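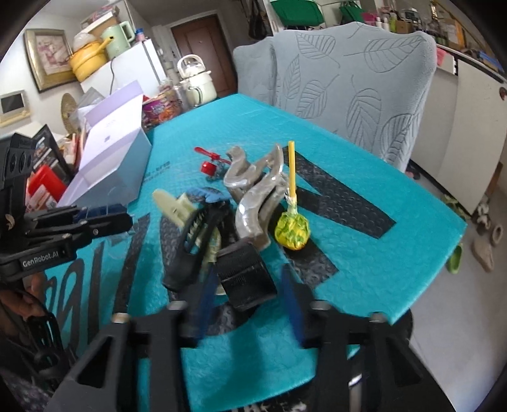 Sur le tapis turquoise : la sucette à rayures jaunes et vertes, la petite pièce rouge, la brosse bleue et la pince beige.

Deux heures de visite chez Endano, et je serais bien restée l'après-midi entier ! Nous étions 15, accueillis par Percy Cusi dans l'ancienne halle Wolto, côté canal (entrée par la cour, attention, le portail principal est condamné jusqu'en septembre).

Le thème de la journée portes ouvertes : les petits objets du quotidien, ceux qui finissent au fond des tiroirs. La collection en compte 317 et on les sort par poignées sur les tables. Moi qui adore les vide-greniers, j'étais servie. Sur la nôtre, une brosse aux poils en éventail voisinait avec une sucette à bâton jaune, et puis ce drôle de machin rouge, une sorte de vanne ou d'hélice miniature, avec sa manette plate. Ma voisine penchait pour un jouet, moi pour de la plomberie de poupée, et on en a débattu jusqu'au café.

J'ai eu aussi un faible pour la forme grise en S, encore dans son plastique transparent, qui brille dès que la lumière tombe dessus. Et le tapis ! Un turquoise franc, tout en bulles, avec de grandes lettres noires. J'en veux un pour mon établi.

Après la pause, passage par la réserve : des casiers jusqu'au plafond, étiquetés à la main, et 5 tiroirs entiers de boutons. Entrée gratuite, inscription sur place. Prenez le tram jusqu'à l'arrêt Chang, le parking est minuscule.

Classé dans : Sorties et visites, Portes ouvertes
Contact | Mentions légales | Haut de page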